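Home Painting Help
Search paint, walls, floors
Go
Print this page | E-mail this page

Sponged red walls: how do I get them soft and streaky instead of blotchy?

hollisinthehall

I'm finally painting our dining room and I want red. Real red, but broken up, with the lighter and darker parts drifting sideways a little, the way old plaster looks. I have wanted this since I was about nineteen and saw it in a restaurant on Fistgate, and the restaurant is long gone, so I can't go back and stare at the walls.

I've done two test boards so far. Board one looks like I hit it with a tomato. Every dab shows, they're all the same size, and from the doorway it reads as polka dots. Board two I tried to fix by going over it again while it was still tacky, and I pulled up the first coat in a couple of places and got pink fuzz.

What I'm using: Curnik eggshell in a deep brick red as the base, a slightly brighter red on top, and a kitchen sponge (new, the yellow kind with the green side taken off). No glaze. The walls come to around 400 square feet once I leave out the windows and the arch. They're smooth drywall, one old patch near the light switch. The floor is gray stone tile and it's staying, and we have a gray table top too, so the red has to get along with gray.

So:
- What am I doing wrong with the sponge?
- Do I need glaze, or is thinned paint fine?
- How do I do the corners without a dark stripe down each one?
- Is red with gray going to look cold? My sister says yes. I say no but I'd like backup.

I have a free stretch in October and would love to have it done before company comes. Any help at all, I am so excited about this room!

paintedlady_too

Glaze. Get glaze. Also a sea sponge. Kitchen sponge is too regular. Did mine in yellow years ago and it came out great, my husband did the ceiling.

Augustina Agbeko

Oh, I love this question, and I love that you're doing test boards. Do a third one! Do a fourth! I did my stairwell in red and I still slow down on the landing just to look at it.

First, the sponge. Your kitchen sponge has four straight edges and holes that are all much the same size, so every time you set it down you're stamping the same shape. Get a natural sea sponge, a lumpy one, and wet it and wring it out hard before it touches any paint. It should feel like a washcloth you've left over the tub for an hour. Load it, then dab most of the paint off on a piece of cardboard. If the first touch on the wall makes you think there's hardly anything on there, you have it right. Turn your wrist every couple of dabs and pick up a different side of the sponge.

The sideways drift you're describing won't come from dabbing. You get that with a second tool. I use an old, wide, soft brush, completely dry, and while the glaze is still open I sweep it lightly left to right across what I've just sponged. Lightly! Hold it out at the end of the handle as if you were dusting a lampshade. It pulls the darker bits out into streaks and takes the hard rim off each dab. Wipe the bristles on a rag after every pass or you'll start putting paint back on. Keep your strokes different lengths, and let some of them tip up or down a little.

Now glaze. Yes, you want it, and paintedlady_too is right about the sea sponge too. Thinned paint dries faster than you'd think, and then you get exactly what happened on board two — the top goes tacky, you go back in, and up comes the base. I use Stedard clear mixing glaze and go 50 percent glaze, 50 percent paint to begin with, and then add a splash more glaze if the weather is dry. Mix more than you need and keep it in a lidded tub. You will never match it again, take it from somebody who tried with a teaspoon and a desk lamp.

With that mix I get about 15 minutes before it starts to grab. Work in patches the size of an opened newspaper, with ragged edges, never a straight line down the side. If a patch grabs on you, walk away from it. Go and have lunch. You can put another layer over it the next day and it'll only look richer.

Colors: your two reds are probably fighting. A brick base with a brighter red on top puts the bright spots in front, and the eye goes straight to them. Try turning it around, brighter red underneath and the darker one in the glaze, so the light seems to come from behind. My base is chip 932 from the Curnik fan deck, and over it I have a brown-red I mixed myself with the last of a can from the front door. A third color is lovely if you've got the patience, a dusky pinkish red used very sparingly, mostly at eye height.

And red with gray, yes, yes, yes. Tell your sister I said so. Gray with a bit of veining in it calms a broken-up red right down, and the red stops the gray from looking like a parking garage. Red and gray marbling together:
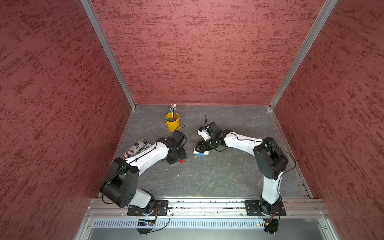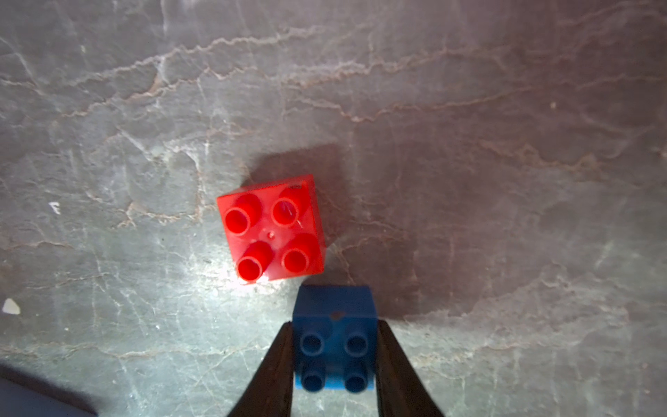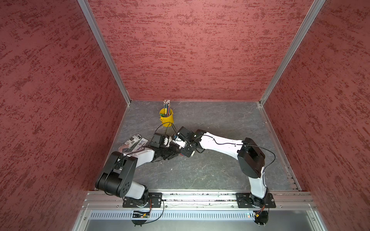 rookery_lane: Butting in here on the gray question. We have plain gray tile with a sponged red wall and by evening it all went rather brown on us until we changed the light bulbs, so I'd look at the test boards after dark before buying five cans of anything.

Augustina Agbeko

Good point about the bulbs, rookery_lane, I should have said that. Stand your boards on the floor, right on the gray tile, leaning on the wall you're going to paint, and leave them there for a few days. Look at them at breakfast and look at them at nine at night with the lamps on. A warm bulb will shove the whole room toward orange or brown and a very white one will make it look like raspberry sherbet. Neither is a disaster but you want to know.

Back to your list. Corners! Everybody's corners go dark and it's from the sponge squashing in there and leaving a puddle on each side. Tear a small piece off the sponge (yes, tear it, it feels wrong) and keep it just for corners. Tape off one wall, do the other all the way in, let it dry overnight, then switch the tape and do the second. Low-tack tape, pulled slowly, back on itself. If you still see a line, a stiff little stencil brush with almost nothing on it will break it up.

Same thing along the ceiling and around your arch. I do the edges first on each patch and the middle after, and then the dry brush over everything so it all gets the same treatment.

Your patch by the light switch: prime it. Glaze sinks into bare filler and leaves a flat, dark spot that no amount of sponging will hide. Two coats of primer, sand with something fine, then your base coat over the whole wall. And give that base coat real time. I left mine two full days. The pink fuzz came from a base that hadn't hardened, I'd bet you anything.

A few odds and ends that I learned on the stairwell:

Put the same person on the sponge for the whole room. My cousin did the top half of one wall and I did the bottom and it was two different walls until I went over it all again.

Step back to the doorway after every couple of patches. Up close it always looks terrible.

Start on the wall people see least. By the time you get around to the wall opposite the door you'll have your rhythm.

Wear gloves. Red gets in your cuticles and stays there for a week.

If you want to see this done by people who really know how, there's an old hotel in Tiêu with a lobby in a red so soft it looks like suede. I spent most of a coffee there with my nose about a foot from the wall and came home with the dry brush idea.

Please, please come back and tell us how it went!

hollisinthehall

This is wonderful, thank you all. Sea sponge bought, glaze bought. Board three is drying now with the reds swapped and it already looks like a different material. I swept it with my dad's old wallpaper brush, very gently, and I got streaks! Real ones! There's one spot where I leaned on it too hard but I kind of like it.

Boards are going on the tile tonight for the lamp test. One more thing, do I need a clear coat over the glaze? We have chairs that bump the wall.

Augustina Agbeko

Yay for board three! On the clear coat, yes where the chairs hit, and do it wall to wall so the shine doesn't change halfway along. Flat or matte, water-based, rolled on thin. Try it on board three first, as it deepens the red a touch.

Print this page | E-mail this page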